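클라로메로, 병류 취급 로봇 작업 지침 개정판 공개… 파지 기록과 작업면 관리 항목 신설

입력 2025년 1월 27일

로봇 작업 기준 개발사 클라로메로(Claromero)가 플라스틱 병류를 다루는 양팔 로봇의 작업 지침 개정판을 공개했다. 적용 대상은 그리퍼나 다지형 로봇 손을 장착하고 탁상 높이의 작업면에서 병을 집고, 옮기고, 내려놓는 설비다. 개정판은 본문 35쪽과 점검표로 구성되며, 기존 판에서 부록으로 처리했던 말단장치 보호 필름과 케이블 처리 항목이 본문으로 옮겨졌다.

개정 작업은 지난해 9월에 시작됐다. 클라로메로의 기준 담당 넬리다 라고스(Nélida Lagos)는 기존 판이 상자류를 전제로 작성돼 원통형 용기에 그대로 적용하기 어려웠다고 설명했다. 상자는 놓인 자세가 몇 가지로 한정되지만 병은 누운 상태에서 축 방향이 임의로 바뀌고, 접촉 위치에 따라 회전하거나 굴러간다. 기존 판의 파지 판정 기준에는 이 회전량에 대한 규정이 없었다.

개정판의 주요 변경 사항은 다음과 같다.

1. 파지 위치의 기록
누운 병을 집는 작업에서는 파지 위치를 목, 몸통, 바닥 쪽의 세 구간으로 구분해 기록한다. 종전에는 성공 여부만 기록하도록 했다. 바닥 쪽을 집은 경우 목 부분이 작업면 밖으로 나가는지를 별도 항목에 표시한다.

2. 양손의 역할 구분
한 손이 파지 중일 때 다른 손의 상태를 '대기', '보조', '동시 파지' 가운데 하나로 지정한다. 대기 중인 손은 파지 중인 손의 이동 경로와 겹치지 않는 위치에 둔다. 손가락의 자세는 규정하지 않으나 같은 시험 안에서는 동일하게 유지해야 한다.

3. 작업면
작업면은 주변 탁자와 색으로 구별되는 단색 판을 권장한다. 판의 경계는 작업 영역의 경계로 간주한다. 경사를 둘 경우 각도와 방향을 기록지에 적는다.

4. 대상 물체의 구성
한 번의 시험에 두 가지 이상의 크기를 포함할 수 있다. 이때 목표 물체와 비목표 물체를 사전에 지정하고, 비목표 물체와의 접촉은 실패가 아닌 '간섭'으로 분류한다.
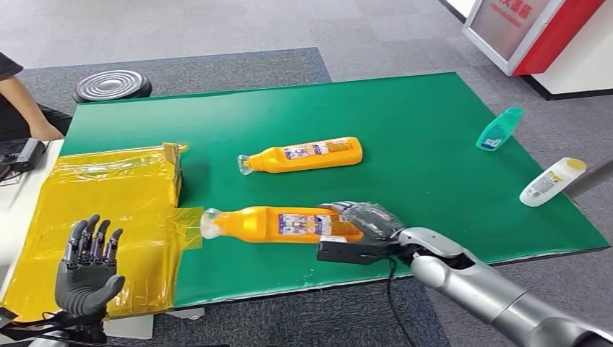 작업면 항목은 개정 과정에서 의견 차이가 가장 컸던 부분이다. 초안은 시험 대상이 판의 경계를 조금이라도 벗어나면 해당 회차를 무효로 처리하도록 했다. 그러나 병은 길이 방향으로 돌출되는 경우가 잦아 무효 비율이 지나치게 높아진다는 지적이 나왔다. 녹색 판 앞쪽의 주황색 병처럼 바닥 쪽이 그리퍼에 물린 채 투명한 목 부분만 판 가장자리를 넘어 노란 테이프 위에 걸친 상태가 대표적으로 검토된 유형이다. 최종안은 파지가 유지되고 몸통이 판 위에 있으면 유효로 인정하되, 돌출 사실을 기록하도록 정리됐다. 라벨이 감긴 구간과 감기지 않은 구간은 마찰 조건이 다르므로 접촉면에 라벨이 포함되는지도 함께 적는다.

보호 필름에 관한 규정은 새로 본문에 포함됐다. 말단장치나 전완부에 투명 비닐을 씌운 상태로 운용하는 것은 허용된다. 다만 필름이 손가락의 접촉면을 덮어서는 안 되며, 관절의 가동 범위 안에서 끼임이 없는지 시험 전에 확인해야 한다. 필름의 주름이 손목 카메라의 시야에 들어오는 경우에는 필름을 고정하거나 잘라 낸 뒤 기준 영상을 다시 촬영한다. 그리퍼 손목에서 내려오는 케이블은 여유 길이를 두되 탁자 모서리에 걸리지 않도록 경로를 정한다.

손목 카메라 영상의 보존 기준도 구체화됐다. 파지 직전과 직후의 영상을 반드시 포함해야 하며, 전체 영상은 회차당 최대 600초까지 원본 해상도로 저장한다. 초과분은 압축본으로 대체할 수 있다. 머리 쪽 카메라와 손목 카메라를 함께 쓰는 설비에서는 두 영상의 시각을 동기화하고, 시험 전후에 동기화 오차를 확인해 기록지에 적는다.

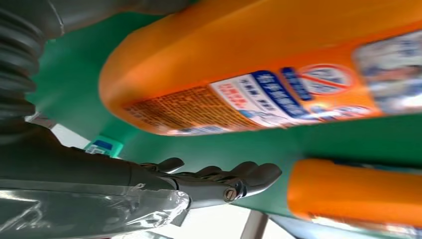 기울어진 주황색 병 아래로 뻗은 로봇 손. 병 표면의 인쇄 라벨이 손목 쪽 카메라 영상에 잡혀 있다.

영상 판독에 관해서는 라벨의 글자가 읽히는지를 합격 조건으로 삼지 않는다. 개정판은 병의 윤곽, 라벨의 유무, 손가락과 병 사이의 상대 위치가 확인되면 판독 가능한 영상으로 본다. 근접 촬영에서는 물체 일부가 흐려지거나 시야를 벗어나는 일이 불가피하므로, 단일 카메라만으로 파지 여부를 판정하지 못할 때는 다른 카메라의 같은 시각 영상을 대조하도록 했다. 두 영상의 판정이 일치하지 않으면 '판정 보류'로 남기고 집계에서 제외한다.

사람의 접근에 관한 조항은 표현이 바뀌었다. 종전의 "작업자는 안전거리를 유지한다"는 문구를 삭제하고, 운전 중 작업자의 손이나 팔이 탁자 경계 안으로 들어올 수 있는 조건을 개별 시험 계획서에 명시하도록 했다. 계획서에는 정지 장치의 위치, 정지 담당자, 재개 절차가 포함된다. 물체를 다시 배치하는 작업은 양팔이 모두 정지한 뒤에만 시작할 수 있으며, 재개 신호는 정지 담당자 한 사람이 낸다.

개정안 검토에는 설비 통합업체 피세틀로(Pisetlow)와 시험 기관 딜레슬로(Dileslow)가 참여했다. 딜레슬로는 개정안의 기록 양식을 적용해 900회의 파지 시험을 수행하고 그 결과를 양식의 문구 수정에 반영했다. 딜레슬로의 시험 책임자 만들라 마쿠벨라(Mandla Makhubela)는 "성공률 수치보다 실패를 어떻게 나누어 적느냐에서 시험자 간 차이가 컸다"며 "간섭과 미끄러짐을 구분하는 예시를 점검표에 추가했다"고 말했다.

피세틀로 측은 기록 부담을 문제로 제기했다. 이 회사의 옥타비오 리바데네이라(Octavio Rivadeneira)는 회차마다 모든 항목을 수기로 적는 방식은 양산 현장에 맞지 않는다는 의견을 제출했다. 이에 따라 최종안은 제어기 로그에서 자동으로 추출할 수 있는 항목의 수기 기재를 면제했다. 면제 대상은 파지 시각, 그리퍼 개폐 폭, 팔의 관절 각도다. 파지 위치 구간과 목 부분의 돌출 여부는 면제되지 않는다.

개정판은 자율 지침으로, 법적 구속력은 없다. 내용물이 든 병과 빈 병의 구분, 유리병, 변형이 큰 연질 용기는 적용 범위에서 제외됐다. 내용물의 출렁임에 따른 무게중심 변화는 별도 문서에서 다룰 예정이며 발행 시기는 정해지지 않았다.

기존 판에 따라 작성된 시험 기록은 5년간 유효하다. 두 판의 기록을 합산할 경우에는 판 번호를 회차별로 표기해야 하고, 파지 위치가 기록되지 않은 회차는 위치별 통계에 넣을 수 없다. 점검표와 기록 양식은 클라로메로의 자료실에서 내려받을 수 있으며, 문구에 대한 질의는 기준 담당 부서에서 서면으로 접수한다.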